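Washing and storing knits, blankets and other woollies

Updated 17 August 2026

Quick page this, written between loads. Bits I've picked up over years of ruining jumpers. Skip to whatever you need.

Before you wash anything

Do you need to? Most wool doesn't want washing every wear. Hang it over a chair back overnight near an open window, brush it down in the morning, done. I wash my everyday cardigan maybe once a month in winter. Thin ones worn next to the skin, more often.

Check the label. If the label's gone, treat it as wool and cool hand wash.

Empty pockets. Tissues. Always tissues.

Turn inside out, do up buttons, zips closed. Zips chew everything they touch.

Small holes – mend first, wash after. A hole the size of a pea goes in and comes out the size of a plum. Even a couple of rough stitches in sewing thread will hold it till you do it properly.

Hand washing

Cool water, washing-up bowl or the bath if it's a big blanket. Liquid made for wool, a capful. I use the Vander one because the corner shop stocks it, no other reason. Any gentle liquid without bleach or enzymes is fine.

Mix the liquid in BEFORE the wool goes in. Push the thing under, squeeze it gently, leave ten minutes. Don't rub. Don't wring. Rubbing is what felts it, more than the heat does, and both together is a disaster.

Rinse in water the same temperature. Going from warm to freezing shocks it. Two rinses usually, three for thick stuff. A splash of white vinegar in the last one if the water's hard where you are – takes out the soapy feel.

Lift it from underneath with both hands. A wet blanket weighs a ton and if you pick it up by one corner that corner stays long for ever.

Machine washing

Only if the label says so. Wool programme, spin at 800 at the very most, and lower if you can. Mesh bag for anything small. My old pillowcase with a hair bobble round the top does the same job as a bought bag.

Don't fill the drum. Half full is plenty.

Take it out straight away. Knits left sitting in a wet heap get creases that need steam to shift and they start to smell by teatime.

Towels and knits in together, no. Lint everywhere. Spent a whole evening picking navy fluff off a cream scarf in January.

Drying

Flat. Always flat for anything heavy. Roll it up in a dry towel first and kneel on the roll, you'll be amazed how much water comes out. Then open it out on another dry towel and pull gently back into shape. Sleeves straight, hem straight, ribbing pushed together so it doesnt go wavy.

Turn over after half a day. Change the towel if it's soaked.

Not on a radiator. Not in full sun either, coloured wool fades quicker than you'd think and white goes yellow.

No floor space? An airer with a sheet laid across the top bars works. I've got the Statwood one with the fold-out wings, holds a double blanket if you leave the middle bars up. The feet slide on tiles so I put it on the mat.

Be sure it's dry. Feel the thick bits – cuffs, seams, collar. If they're cool to the touch give it another night.

Folding and putting away

Fold, don't hang. Hangers give you shoulder bumps, and long knits just keep getting longer.

1. Put a clean sheet down first. Knits pick up every crumb and hair off a bed or table. An old cotton one is best, it lives with my woollies and doesn't get used for anything else.

2. Lay the knit face down, smooth from the middle out. Sides in first, then fold up from the bottom. Blankets in thirds the long way, then in half, and half again if it'll go. Keep the folds soft, no pressing down hard. 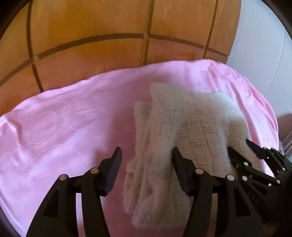
3. Lavender bag or cedar block between each layer. Cedar goes dull after a season, so rub it with fine sandpaper (200 grit is what I've got in the drawer) and the smell comes back.

4. Heaviest at the bottom. Fine knits on top or they get squashed flat.

5. Box or cotton bag with a lid or tie. Plastic is ok for a few months as long as everything is bone dry. For longer I'd go for cotton so it can breathe a bit.

6. Write on the outside what's in it. You will not remember.

7. Refold once halfway through the summer, along different lines. Stops a permanent crease down the front of things.

Moths

Wash before storing, even if it looks clean. Moths go for skin flakes and food spots more than the wool itself.

Hoover the bottom of the wardrobe, and the corners, and under the skirting if theres a gap. Empty the hoover outside after.

If you find grubs or holes: bag it, squeeze the air out, freezer for two weeks. Let it come back to room temperature still in the bag. Then brush it well outdoors and wash.

Sticky traps tell you if you've got them. They don't get rid of them, you only catch the males. Still worth having one in each wardrobe.

Bobbles and snags

Bobbles – a knit comb, on a flat surface, short strokes one way. Or a battery shaver, go light round seams. Disposable razor at a pinch but I've put a hole in a sleeve doing that so on your own head be it.

Snags – never cut the loop. Poke it through to the back with a blunt needle or crochet hook, then stretch the knitting a little each way till it evens out.

Stains, the short version

Tea or coffee: cold water from the back, then wool liquid dabbed on neat.
Red wine: blot, blot again, cold fizzy water, blot.
Grease: talc or cornflour, leave overnight, brush off, wash.
Mud: let it dry. Leave it alone! Then brush.
Candle wax: freezer for an hour, pick off, then a warm iron through brown paper if there's a mark left.

Try anything on an inside seam first.

Shrunk it already?

Sometimes you can get a bit back. Lukewarm water, good squirt of hair conditioner, soak for half an hour. Don't rinse, just squeeze out, roll in the towel, then ease it wider a bit at a time while it dries. Won't work on proper felted ones. Those make decent hot water bottle covers and the cut edges don't fray.

Next page: getting musty smells out of a blanket box. Still typing that one up.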